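Oltov two-arm bench kit, long term review

Updated 18th January

Short version first for people who only want the short version. Good arms, good price, bad stop behavior. Do not put fingers anywhere near the jaws until you've changed the settings further down. I'd still buy it. I'd buy it grumbling.

Long version.

I paid $673 for the pair, arms only. That gets you two arms, two base plates, two driver boards, a bag of screws with too few of the short ones, and a power supply per arm. No rail, no table, no walls. The cameras that ride near the jaws are extra and so is the Jidico license, which you'll want, because the control software Oltov puts in the box is a demo with a save button.

Assembly was one evening. Manual fine up to the wrist, then a page seems to be missing. The wrist bracket goes on either way round and only one way is right, and if you get it wrong the jaw cable runs on the inside of the bend and gets pinched. Guess how I know. Mark the brackets with tape before you start.

Once they're up they're nice arms. Not stiff, you can push a forearm down with one finger and it'll sag, but repeatable enough that I stopped swearing at them by the second week. The jaws are wide flat wedges, good on cloth and straps, poor on anything small and round. Coins, forget it.

Most of my time has gone on wrist work. Watch straps, buckles, cuffs. It's slow, fiddly, and the best test of a small gripper I've found, soft stuff going through hard stuff with something you don't want to squeeze right underneath. Which brings me to the fault.

What happened: mid task, right jaw closing on a strap, I hit stop. Left arm stopped. Right arm stopped. Right jaw kept closing. Not fast, and not for long, but it kept going until it met the wrist under the strap and then it held there. Stop light was on the whole time. Screen said STOPPED in big letters. Jaw was pushing.

I pulled the plug and the jaw went slack and that was that. A pinch mark in the strap and a bad mood. With the force limit where it was it could of been worse.

Spent the rest of that week making it happen again. 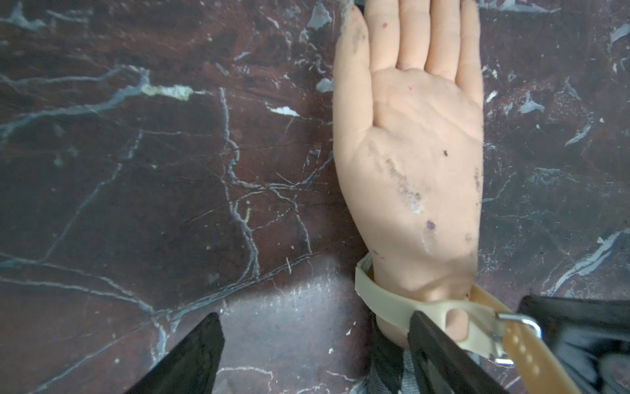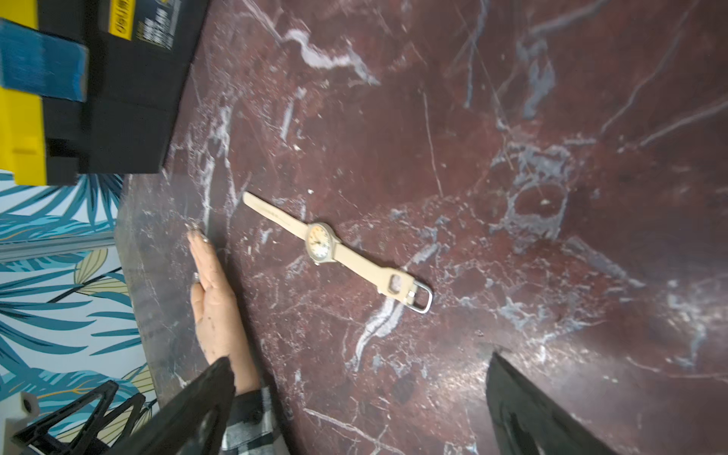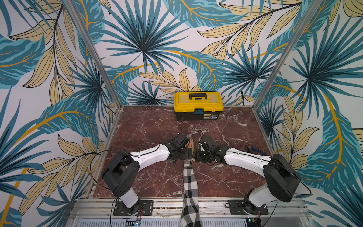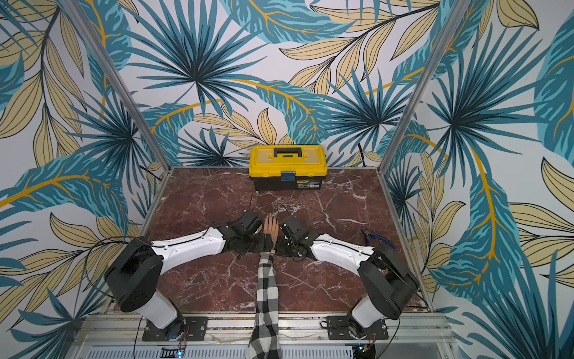 Top two are from the jaw cameras, bottom two are looking in at the whole bench.

Rawashdeh
Bench reviewer, Turkurari

So, the cause, as far as I got. Stop in Jidico is a message. It isn't a power cut. The software tells the boards to hold position, and the arm joints do exactly that, they hold. The jaw is different, it doesn't run on position when it's gripping. It runs on "close until this much force". Tell it to hold and it carries on holding the last thing it was told, and if the last thing was close until force, well. It closes until force.

If the jaw has already got hold of something when you hit stop, you never notice. It just stays gripped, looks like correct behavior. You only see the fault if you stop it while the jaw is still traveling. Small window. I think that's why it got through.

Then the watchdog. There's one on the board, meant to drop the motors if it stops hearing from the computer. Default is 2000 ms. Two full seconds is forever when there's a hand between the jaws. And it doesn't help with the stop problem at all, since the software is still talking to the board quite happily the whole time. It only helps if the computer dies. Two seperate problems and I mixed them up for a day and a half.

Things I tried:

Lowering jaw force. Helps. Doesn't fix it, just makes the mistake softer. Default is way too high for work on a wrist anyway. I'm on 5 now, on their scale of whatever it is, the manual never says what the units are. Buckles still go through at 5 if you line them up properly.

Watchdog down to 500 ms. Works fine over a short cable. Any lower than that and mine trips on its own when the camera feeds are running, and then both arms sag onto the table, which is its own kind of excitement.

New firmware from October. Release notes say "improved stop handling". Installed on both boards. The jaw still closed on stop. I don't know what was improved.

Swapping left and right boards. Fault showed up on the left as well once I knew when to hit the button. So it isn't one bad board, it's the design.

A real switch. This is the one. Mains rated mushroom button, wired ahead of both power supplies, within reach of whoever is nearest the front rail. Hit it and everything goes dead. Arms drop, yes. Put something soft down if that bothers you, the surface in my setup is hard and the wrist brackets don't love it. I'd take a chipped bracket over the alternative every single time.

Should a kit at this price come with that button? I say yes. The box has a picture of an arm handing something to somebody. If you sell it for working next to hands it needs a stop that stops.

Oltov support, to be fair to them, answered. Took a few days, first reply was a link to the assembly manual. Second reply was from someone who'd clearly plugged one in and tried it. They agreed it does it. They said the stop in the software is a "pause function" and they'd look at the wording. The wording! I wrote back. Nothing yet, will update if that changes. Jidico say hold is hold and the jaw mode is up to the hardware maker. Both of them are sort of right and meanwhile the jaw is still closing.

Other gripes while I'm here

Cables. They run along the outside of the forearms and then hang in loops around the wrist and down onto the table. When both arms come to the middle the loops get close to each other. One snagged on a jaw early on and pulled its plug half out, and a half out plug gives you a joint that works, then doesn't, then does. Clip them tighter than the manual shows. Leave slack at the wrist only.

Driver boards. They sit naked down by the base plates, red and black wires right there. A cover would cost nothing. Print one.

Arms meeting in the middle. There's no check in the software for one arm hitting the other. You can set a fence for each but they don't know about each other. For two-handed stuff they have to nearly touch or the task can't be done, so the fence is useless exactly when you need it. Go slow. Speed slider down at the bottom third whenever anything with skin on it is in there.

Jaw cameras. Worth the extra. The jaws fill a big chunk of the view but you see the strap and the buckle from where the work is, and the overhead view alone won't give you that. They do suffer on a shiny surface, glare moves about as the arm moves. I'd pick something matte if I was starting over.

Keep clutter out. Anything left beside the forearm will get hit by the forearm sooner or later.

The good

Don't want this to read like all complaints. The shoulder joints are solid, no play after months. Spares are cheap and come in a padded envelope pretty quick. Teaching by hand works, you move the arm, it remembers, it plays it back and it's close. When a strap tail goes through a buckle first try it's very satisfying and I've made people come over and look.

Would I recommend

For objects only, yes, as is. Blocks, cups, cloth, go ahead.

For anything with a hand in reach, only with the hard switch wired in, the watchdog changed and the force turned down. All of it, before the first session. And test the stop yourself with a pencil between the jaws, hitting it while they're moving and not after they've gripped. If the pencil gets squeezed you've got the same thing I've got.

Score: would of been an 8. Six until they fix stop.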